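Keeping a Record Before Surgery

February 2018

Readers of this page have asked for further notes on preparing for an elective operation, following the earlier entry on choosing a hospital. The present entry concerns paperwork and household arrangements only. It does not offer medical advice, and any question about treatment should be put to the surgical team directly.

My own operation was performed at the regional hospital in Vulbridge, which serves Ruvdale and the towns to its north. The waiting period was 30 days from the date of the first consultation. I had expected to spend that time resting. Most of it went to forms.

The admissions office required a complete list of medicines, including vitamins and anything bought without a prescription. I recommend that this list be written at home with the bottles on the table. Mine was first given from memory at the front desk and contained 2 errors, both of them in the dose. A corrected copy was later placed in the file, and I carried a second copy in my coat.

Questions for the surgeon should also be set down in writing. I kept a single page, with a blank space under each question for the reply. A relative came with me and took notes, and on comparing our pages that evening we found that each of us had missed something the other had recorded. 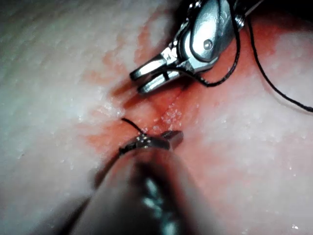 Insurance matters deserve an early start. The approval letter was sent to a former address in Mangundap, although the change of address had been filed the previous year. Patients who have moved are advised to call the insurer and ask that the address be read back to them. The name of the person spoken to, the time of the call and any reference number should be entered in the same notebook as the medicine list.

Arrangements at home were simpler. Meals were cooked ahead and frozen in small portions. The bed was moved to the ground floor, and a chair with firm arms was borrowed from a neighbor. Items in daily use were brought down from the high shelves, with the exception of the coffee filters, which were forgotten.

Transportation should be confirmed in both directions. The bus between Skernberg and Vulbridge does not run in the early morning, and the hospital would not discharge a patient without an adult escort. I had arranged for one driver and should have arranged for two.

The discharge packet came to 3 pages and listed the telephone numbers for the ward and the pharmacy. I taped a copy to the refrigerator door and left another beside the bed.

A further entry on billing statements will be posted in March, once the final invoice has been received.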